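Printed Fabric Banners and Flags from Nuttall

Home > Display > Fabric > Banners and flags

A Nuttall banner is a length of polyester with your name on it. It hangs up, it says who you are, and at the end of the event it goes in a bag. We have tried to think of a grander way of putting this and Jennylyn Panganiban in our print room has asked us to stop.

Each banner is printed in full colour on one side, hemmed all round and finished with eyelets or a pole pocket. Tell us which when you order. If you don't tell us, Liam Hartley will ring you, and he is a thorough man with plenty of time.

Sizes
Small: 100 cm wide, for tables, counters and modest claims
Large: 253 cm wide, for shopfronts and church halls
Other widths by arrangement

Artwork
Send a PDF if you can. We can work from a logo on a letterhead, though it will look like a logo from a letterhead, only much bigger. You get a proof by email before anything is printed. Please read it. Joanne Gosling checks spelling as a courtesy, but she can't know how many Ls there are in your surname. We once redrew a bakery's sign from a 1923 photograph and the owners were very pleased, apart from the one who had never liked the lettering.

Delivery
Nine working days from the moment you approve the proof. Approving it and then ringing to move the phone number a bit to the left starts the nine days again.

Hems and pockets

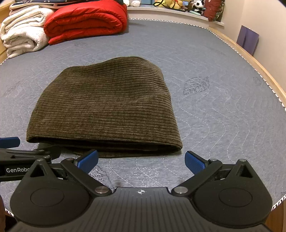

A pole pocket is a long sleeve sewn into the top of the banner, open at both ends, and it's the part people ask us about most. Ours are stitched, never glued. If you've not met one before, think of any sewn cover with a long opening and a narrow stitched hem, like the brown ribbed one lying on the mattress, and then picture it in flat polyester with your opening hours across it. We don't print on anything ribbed. The letters go wobbly and so does the customer.

Care
Cool wash, no tumble dryer. Roll it for storage. Folding leaves creases, and a crease through a company name always seems to find the worst letter.

What customers say
"Did what it said, and said what we asked." Caroline Barasa, Zukasside
"Bigger than I had imagined, although I did give the measurements myself." Iida Kemppainen, Visterer

Poles, cords and ground spikes are sold separately. Prices are on the order form and include the proof, the hemming and one call from Liam.

Page updated 2020-02-09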